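Grease the Screws Last

The usual advice for a two-finger gripper is to replace the fingers on a fixed count. At Wekham the count was 2,000 cycles, and I think it was the wrong thing to measure. Most of the fingers we pulled at that number were fine. The screws behind them were loose.

Marion Moncrieff kept the bench log from May on. One pair of fingers came off at 1,664 cycles with play you could feel by hand. The plastic was sound. The two mounting screws on one side had backed out, and the jaw had been closing off center long enough to throw the zero – a fault we had blamed on the encoder twice.

My view is that the open position should be checked before every shift, on a bare flat surface, with nothing in the jaws. Open the fingers fully, look at both tips against the table, and compare the gap with the last reading. It takes 80 seconds. The Mowat sheet puts this check at the end of the weekly list, after lubrication, and by then the slide has been wiped, greased and moved, so the reading says little about how the tool ran. 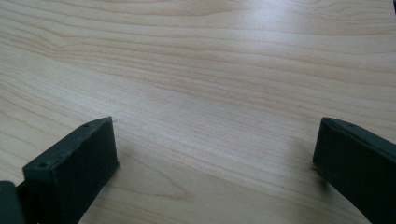 Filed under: Grippers and End Tooling

Printed fingers deserve a separate rule. Rounded edges are normal wear and can be left alone. A screw hole that has gone oval cannot, and thread compound will not save it. Eltow now prints spares in pairs and swaps both sides together, which costs more plastic and saves a full recalibration.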